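Widance two-knob cooktop — four months in

Quick one, back at work in 12 minutes. Bought the Widance in spring after the old coil stove died on us. Paid $127 over what I'd planned, mostly for the double ring, and I'd been putting off writing it up till I'd cooked on it properly.

Heat first. Fast. Big pot of pasta water boils in the time it takes me to chop an onion and find the colander. Low end is not so good — rice catches if you walk off, even on the bottom setting. Renato Saludo at the Prellthorpe showroom told me to turn it off early and let the leftover heat finish. Works, mostly. Should be in the manual.
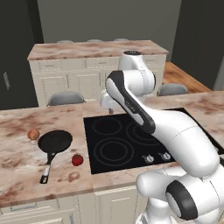 Cleaning. Sugar is the enemy. Boiled over some jam in the first week and it welded on, took a razor scraper and 19 minutes of swearing. Everyday grease wipes off fine with a damp cloth and a drop of dish soap. Skip the pricey Ilus cream they try to sell you at checkout, I couldnt see any difference.

Knobs. Love them. My sister has touch controls and they beep at her every time a drop of water lands. Knobs turn, done. They do pick up greasy fingerprints, and the markings are too faint if you wear reading glasses like me.

Pans matter more than I expected. My old thin skillet had a warped bottom and just spun around on the glass. Switched to a flat heavy one from Villaseñor and eggs finally cook evenly.

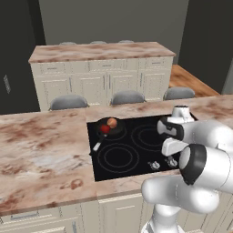 Frying pan on the back left, tomato-like item in.

Noise — a faint click as it cycles. You stop hearing it.

Delivery was a mess. Promised for one week, came the next, no call. Crisanto Rivera did the install and he was great, tidy, sealed the edge twice becuase he didn't like the first go. Warranty is only 90 days on the knobs, which seems cheap.

Would I buy again? Yes, on sale. Wait for September if you can, the showroom usually drops prices then. Four stars, would be five with a real simmer.

Honeylyn Enriquez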